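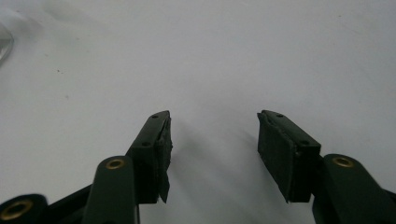

Floder Hand Gripper Guide — Issue 5, page 116

## Section 4: Setting up for table chores

Okay, before we get going, let me answer the thing everybody asks me first: can a machine clear your table yet? Sort of! The Pluter arm in our Povdale shop can pick up a sponge and put it in a tray on a good day. Give it a wet plate or a bunched-up napkin and I'd still bet on you. So for now the hand gripper is how we show it what to do — you do the chore with the gripper, and the Jenkins software turns your moves into lessons. Good lessons start with a good setup, so please don't skip this part (I did once, and lost a whole afternoon).

### Check the fingers

1. Put the gripper down on a plain, light tabletop. White is great, as dark fingers are easy to see against it.
2. Open the fingers all the way and look at the gap. You want nothing in there. Crumbs and lint love to hide next to the pads.
3. Look over the fuzzy black pads on the inner faces. A bit of fraying along the edges is fine, and so is a corner that pokes out a little past the plastic. Mine look pretty scruffy and I still use them.
4. Tug each pad gently. If it slides or peels, press it back down and hold it for 20 seconds. If it peels again, swap it.
5. Squeeze and let go five times, slowly. Both fingers should move together and open back up on their own.

**Note:** The brass eyelets sit at the joints of the linkage. Don't oil them! Oil creeps onto the pads, and then cups start slipping.

### Your first chore

1. Wipe the table and let it dry.
2. Pick one easy thing, like a dry sponge or a plastic cup. Leave the glassware for later.
3. Press Record in Jenkins and wait for the beep.
4. Bring the open fingers down around the item, close them, lift, and move it to the tray.
5. Let go, back away, and press Stop.
6. Do it again from a different spot on the table. I like to get 100 good tries before I hand a chore to the arm — it sounds like a lot, but each one goes fast once you find your rhythm.

**Caution:** Keep your other hand away from the linkage while you squeeze. It pinches, and it hurts more than you'd think.

**Caution:** Don't lift anything hot or sharp. The pads are there for grip and won't protect anything from heat.

### What to expect

With cups and sponges, our arm gets it right most of the time after those first lessons. Forks are hit or miss. Folding a dish towel is still a mess, and I wouldn't plan your evening around it. We're hoping to have a towel lesson pack ready in April, so keep your towel recordings in their own folder until then and don't mix them in with the cup ones.

If the fingers stop closing evenly, go to Section 5 before you record anything else.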